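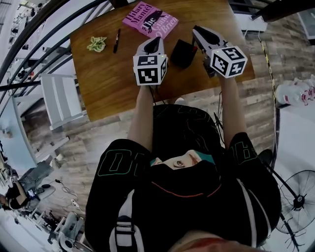

14 June 2022

Table day. Working through the small stuff for the Gakell reading corner: paperbacks, pens, cuttings.

- Hilary Mantel paperback, pink cover. Lies flat on the table. Goes on the low shelf with the other fiction.
- Black marker pen. Keep it with the label roll, they wander off otherwise.
- Green-and-white sprig. Put it in water overnight, pot it up when there are roots. The January cuttings took 16 days.

Table is the warm orange-brown one with the visible grain. Mista oil, 375 ml can, about half left. Reorder before the next coat.
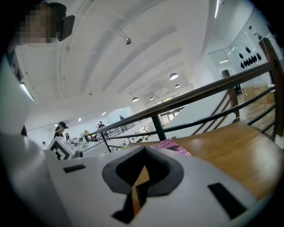
Stairs next. Handrail gets the same oil as the table, thin coat, wiped off after ten minutes. Metal bars only need a damp cloth. Balitz quoted 3,122 for redoing the treads, which is too much – we budgeted around 2,000. Ask Stöckli for a second price, and ask about the pendant lamps while we're at it.

To do: box for loose paper, felt pads, second label roll.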